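Toothbrush holder

A toothbrush holder is a small container that keeps one or more toothbrushes upright (or hanging, or lying down, depending on the type) between uses. I've been keeping this entry on the household pages for a while now, and people keep writing in to ask for more about cups with compartments, so this version has a lot more on those. Last updated 2022-10-27.

Name

Most people I know say "toothbrush holder" or "toothbrush cup," and they use the two for the same object. I try to be a bit stricter here. A cup is just a cup, one open space, and the brushes lean wherever they like. A holder has something inside or on top that decides where each brush goes — a divider, a lid with holes, a row of slots. You'll also see "toothbrush stand," usually for the kind with a post in the middle and a ring of holes around it, and "tumbler," which is an older word that still turns up on matching bathroom sets. My grandmother called hers the tooth glass, and it was in fact a jelly jar.

Types

The plain tumbler is the oldest and the cheapest. Any glass will do. The trouble is that the heads end up touching when there's more than one brush in it, and a short brush slides down and goes sideways.

The lidded kind has a cover with holes, often one larger hole meant for a tube. I've owned three of these and liked one. If the holes are too narrow, a modern handle with a fat rubber grip won't go through, and you find this out at home, of course.

Wall holders come with screws, suction or adhesive. They free up the counter and they're easy to wipe under. The old ceramic ones set into the tile are still all over Pollbridge, where I rented for years, and the holes in those were sized for the skinny handles of their day. Mine ended up holding a razor and a pencil.

Travel holders are long closed cases or little caps that snap over the bristles. They're really for packing, and a wet brush shouldn't live in one for days.

Then there's the divided cup, and that gets its own section.

Divided cups

A divided cup is an open-topped cup with one or more walls inside, splitting it into compartments. It looks like a tumbler from the outside. Some are round, but lots of them are rectangular with rounded corners, and I think the rectangular shape is the better idea because it can sit back against a wall or a mirror without wasting a strip of counter behind it. Soft corners also mean there's no sharp inside angle for gunk to settle in (you still have to clean it, sorry).

The divider does two jobs. It keeps a single brush from flopping all the way over, and it keeps two people's brushes apart. In a shared bathroom the usual habit is one side each, and once that's settled it never changes. I have been a left-compartment person since I moved to Flomdale and I would feel odd on the right. 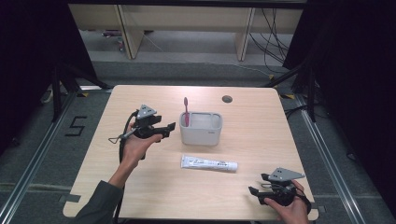
Depth matters more than people expect. An adult brush is long enough that almost any cup leaves plenty of handle above the rim, but a kid's brush can disappear in a tall one, and then small fingers go fishing for it and the whole thing tips. For children I'd look for a lower cup with a heavy base. Weight is worth checking for everyone, really! A light plastic cup with one brush in it stands fine until you add an electric handle, and then it leans.

Where the toothpaste goes

There are two camps. One stores the tube in the holder with the brushes, cap down if it fits, so the paste settles toward the opening. The other lays the tube flat beside the cup. I'm in the second camp with a full tube, since it's the heaviest thing around and will pull a light cup over, and I switch to the first camp once the tube is half used and rolled up. Pump bottles don't care either way.

If you're in the upright camp, get a cup with one wide compartment. Equal compartments are often too tight for a family-size tube.

Materials

Ceramic is heavy, steady and chips if you knock it on the faucet. Glass shows every water spot. Stainless steel looks great for about a month in a hard-water town. Plastic is light and cheap, and it survives falls. Diatomite, the chalky stuff used for fast-drying bath mats, has become common for holders too; it dries quickly but stains, and you can't scrub it with soap.

The nicest one I've handled was a ceramic divided cup from Figueiredo, a small pottery that sold through a shop in Brinach. It had a drain hole in each half and a little saucer underneath. I paid 30 dollars for it in August and my family has not let it go.

Cleaning

Water runs down the handles and collects at the bottom, and the layer that forms there is the main reason people throw holders out. I rinse mine every week and do a proper wash every other week: hot water, dish soap, a bottle brush, then upside down on a towel until it's dry. For a divided cup the bottle brush needs to be a thin one, or it won't get down both sides of the wall. Lift-out dividers make this much easier. Shake your brush before you put it back and there's a lot less to wash.

See also

Soap dish; Tumbler (bathroom); Toothpaste tube; Bathroom shelf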